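Replacing a Hard Drive in a Desktop Tower
Bedier Learning Center, Equipment Guides

This guide applies to the desktop towers issued to classrooms and offices by the Bedier Learning Center. It covers the removal of a 3.5-inch hard drive and the installation of a replacement. Staff who have not opened a tower before should allow 60 minutes. Laptops and the small Jerkora units at the front desks are covered in a separate guide.

Before You Begin

Copy all files that must be kept to the Dultis shared folder. A full drive may take several hours to copy, and the work should be scheduled accordingly. Confirm that the copied files open on a second computer before proceeding.

You will need:
A Phillips screwdriver, size 2
A replacement SATA drive of the same physical size
A shallow dish for screws
An antistatic wrist strap
Form 312 (Equipment Change Record)

Opening the Case

1. Shut down the computer from the menu and wait until the fans stop.
2. Switch off the power supply at the back, if it has a switch, and unplug the power cord.
3. Hold the power button for five seconds.
4. Disconnect the monitor, keyboard and network cables. Label any cable whose position is not obvious.
5. Lay the tower on its side on a firm table, with the removable panel facing up.
6. Remove the panel screws and slide the panel toward the back of the case.
7. Put on the wrist strap and clip it to bare metal on the chassis.

Removing the Old Drive

Two cables connect to the drive. The power cable comes from the power supply, and the data cable runs to the motherboard. Grip each by its plug and pull straight back. Some data plugs have a small metal clip that must be pressed first. Do not pull on the wires.
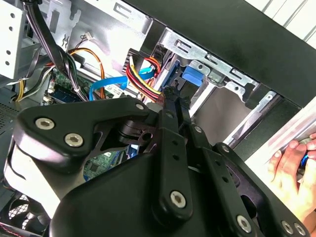 Drive bays differ from one model to another, and the method of release should be identified before any force is applied. Older towers hold the drive with four screws. Others use a plastic latch, such as the bright blue one attached to the silver metal bracket, near the looped red, yellow and black power wires. The flat light-blue cable running beneath those wires is a SATA data cable. Keep cables of this kind clear of the bay while the drive is being moved.

Release the latch or remove the screws, then slide the drive out with both hands. Place it on an antistatic bag, label side up, and copy its serial number onto Form 312.

Installing the Replacement

1. Slide the new drive into the bay with its connectors facing the same way as before.
2. Close the latch or replace the screws. Screws should be snug and no tighter.
3. Connect the data cable, then the power cable. Both plugs are keyed and fit one way only.
4. Check that no cable touches a fan.
5. Replace the panel, reconnect the outside cables and restore power.

If the new drive is not listed in the setup menu, shut down, unplug the tower and reseat both cables. Drives that remain undetected should be sent to the Bunnag Building, Room 70, with the completed form.

Last revised 29 Dec 2018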